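Beschaffung Greiftechnik: Stand der Planung für das kommende Haushaltsjahr

Die Arbeitsgruppe Handhabung hat im Oktober den Bedarf für den zweiten Roboterplatz zusammengestellt. Beantragt werden ein kollaborativer Arm mit Zweifingergreifer, ein Tisch und ein Standsockel. Die Ausschreibung umfasst drei Lose: Arm mit Steuerung, Greifer mit Fingersätzen, Peripherie. Eine Gesamtvergabe an einen einzigen Anbieter bleibt zulässig, wird aber nicht bevorzugt.

Zum Los 1 liegen Richtpreisangebote von Sistov und Van den Broek vor. Beide erfüllen die Mindestanforderung von 5 kg Traglast. Unterschiede bestehen vor allem bei der Wartung: Sistov kalkuliert mit einer jährlichen Inspektion vor Ort, Van den Broek mit Einsendung der Steuerung und einem Leihgerät für die Ausfallzeit. Für die Bewertung werden die Gesamtkosten über die geplante Nutzungsdauer herangezogen, nicht der Anschaffungspreis. Die Schulung ist in beiden Angeboten getrennt ausgewiesen und muss aus dem Fortbildungstitel bezahlt werden.

Im Los 2 ist die Lage weniger klar. Kostis bietet Greifer mit einem Hub von 80 mm an, die ältere Baureihe liegt darunter. Bei Lebensmitteln mit ungleichmäßiger Form ist der Hub die Größe, an der die Auswahl hängt. Paprika werden je nach Lage am schmalen oder am breiten Querschnitt gefasst, und die gewölbte, glatte Oberfläche stellt andere Anforderungen an die Fingerbeläge als Kartonagen oder Drehteile. Die Belastungsgrenze der Ware ist niedriger als die der meisten Werkstücke, für die die Standardfinger ausgelegt sind. Die Kraftregelung wurde deshalb als Muss-Kriterium aufgenommen, austauschbare Fingerbeläge als Soll-Kriterium.
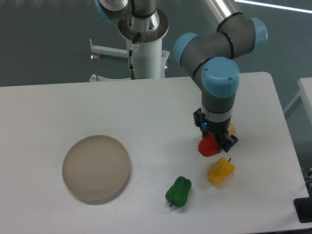 Fatima Kekana merkte dazu an, der Ansatz für Verschleißteile sei zu niedrig. Angesetzt seien 396 Euro im Jahr, damit ließen sich Beläge nachkaufen, aber kein kompletter Fingersatz. Wer mit Lebensmitteln arbeite, müsse außerdem Reinigungsmittel und deren Wirkung auf die Beläge einrechnen. Sie schlug vor, den Posten aus dem Los 2 herauszulösen und als laufende Ausgabe zu führen. Der Vorschlag wurde übernommen. Die neue Höhe wird festgelegt, sobald Kostis die Preisliste für Einzelteile nachgereicht hat.

Los 3 enthält die Posten, die in früheren Anträgen regelmäßig gefehlt haben: Kabelführung, Nivellierfüße, Ersatzstecker, Ablagen und Prüfobjekte. Für Prüfobjekte sind 200 Euro je Quartal vorgesehen. Darunter fallen sowohl frische Ware als auch Nachbildungen aus Kunststoff. Nachbildungen halten länger und haben konstante Maße, geben aber Nachgiebigkeit und Oberfläche der Ware nur begrenzt wieder. Für die Abnahme des Greifers wird daher frische Ware vorgeschrieben; für Wiederholversuche genügt die Nachbildung.

Nicht im Antrag enthalten sind bauliche Maßnahmen. Der Stellplatz für den zweiten Arm ist mit der Haustechnik abgestimmt, ein zusätzlicher Stromkreis ist nicht erforderlich. Offen ist die Risikobeurteilung. Sie muss für die Anwendung als Ganzes erstellt werden, also einschließlich Greifer und Werkstück, und kann erst nach der Entscheidung im Los 2 abgeschlossen werden. Nodcombe hat ein Angebot für die Begleitung abgegeben. Ob die Leistung extern vergeben wird, hängt von der Auslastung der eigenen Sicherheitsfachkraft ab.

Die Vergabeunterlagen liegen im Projektlaufwerk, Ordner Beschaffung, Unterordner Handhabung 2. Änderungswünsche am Leistungsverzeichnis nimmt Manee Nuchit bis Mittwoch, 12 Uhr, schriftlich entgegen. Bitte jeweils Los und Positionsnummer angeben. Später eingehende Wünsche werden für den Nachtrag gesammelt.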